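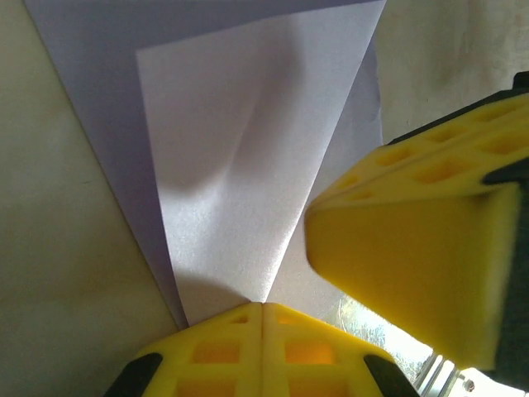 Wukimstead Residents Board > Money & Bills > Paper bill fee from Flutbridge

tallowby
So starting in September, Flutbridge wants $4 a month if you still get your water bill in the mail. They call it a "paper choice contribution." I didn't choose anything. Has anyone gotten out of it?

mmichiels
Called this morning and held for 30 minutes. The rep said there's a waiver if you don't have internet at home, then told me the waiver form is online. – Marloes Michiels

dekker_st_dave
Unpopular opinion, but I'm fine with it. Printing and stamps cost money. I switched to Plellix two years ago and haven't missed a bill.

tallowby
Four bucks for a stamp and a sheet of paper? Come on. And did your rate go down when you switched? Mine sure wouldn't.

dekker_st_dave
No, it didn't go down. I never said it did.

oldpumphouse
Plellix logged me out for 2 weeks last winter and I got a late charge. They took it off after I yelled, but I don't trust an app to be my only proof of anything. I keep every bill in a folder.

mmichiels
Same, I like having it on paper. Also not convinced this stays at $4. Does the notice say it's capped? I read mine twice and couldn't find it.

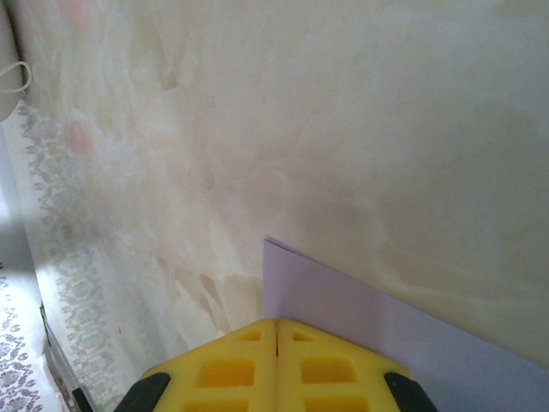 Cream with a bit of peach and pink, marble pattern

oldpumphouse
Mine doesn't mention a cap either. It says "subject to review," and I've never seen a review make anything cheaper.

dekker_st_dave
You're guessing. Wait and see what they do.

tallowby
I'd sooner have it in writing. Marloes, did they give you a mailing address for the waiver?

mmichiels
Nope. Trying again after 2 when the lines are supposed to be quieter. I'll believe that when someone picks up.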